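Waltcombe Evening Courses
Home Care and Housekeeping, Level 1
Handout 11: Putting a sitting room in order, seats and soft things

Please read this handout before the practical hour. It covers the seats and everything soft that lies on them. Floors and windows were in the handout before, and we will not repeat them, only where they touch the work with the seats.

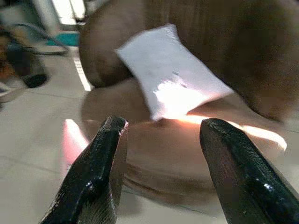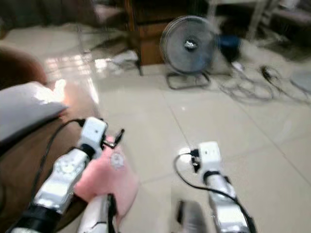
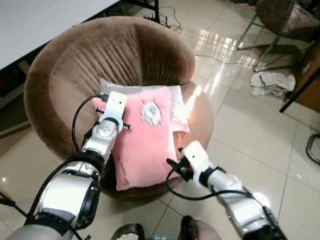 Figure 1. Sitting room with brown seating and tiled floor. The round chair with its two cushions is in the last picture.

1. Order of the work

Start with the small things. Packets, papers, remote controls and toys must leave the seat first. A white packet on a brown seat is easy to notice, but a dark remote control on the same seat is not, so pass your flat hand over the whole surface and also into the gap behind the seat. Put all small things in one tray and sort them at the end. Students who sort while they clean usually walk through the room many times.

Next, take the cloths and the loose textiles. Decide for each one: fold, wash or hang. When you are not sure, wash.

The cushions come last, after the seat itself is brushed.

2. Velvet

The chair in the last picture is covered with brown velvet. Velvet has a pile, this means short threads which stand up and can lie in one direction or the other. For this reason the same fabric looks light in one place and dark in another. It is not a stain. Before you decide that something is a stain, stroke the place with your hand in both directions and look again.

Brush with a soft dry brush, always in one direction. In the pleats on the inner back, work from the bottom of the pleat up to the rim and do not press. Do not use hot water. If the fabric has a care label, the label is more important than this handout.

3. Cushions in a round chair

A round chair has no corners, so cushions slide to the middle. Two cushions are enough for a chair of this type. Put the lighter or plainer one behind and let it lean on the back. The second one stands in front, with its decoration to the outside. Plush cushions should be shaken outdoors and not beaten, especially if there is an appliqué sewn on them.

On a sofa the rule is more simple. A pillow lies at the end near the armrest, with the opening of the pillowcase turned away from the door.

4. Sunlight

Strong sun makes colors pale, and pink is one of the weak ones. Change the front cushion and the rear cushion every 2 weeks, or close the curtain in the hours of direct sun.

5. Preparation for the practical hour

Bring one soft brush and two dry cloths. The tray is given by the school. We use the Javdale room, where the floor is also tiled, so please wear shoes with a sole that does not slip.

Further reading: course reader, page 196, "Upholstery with pile".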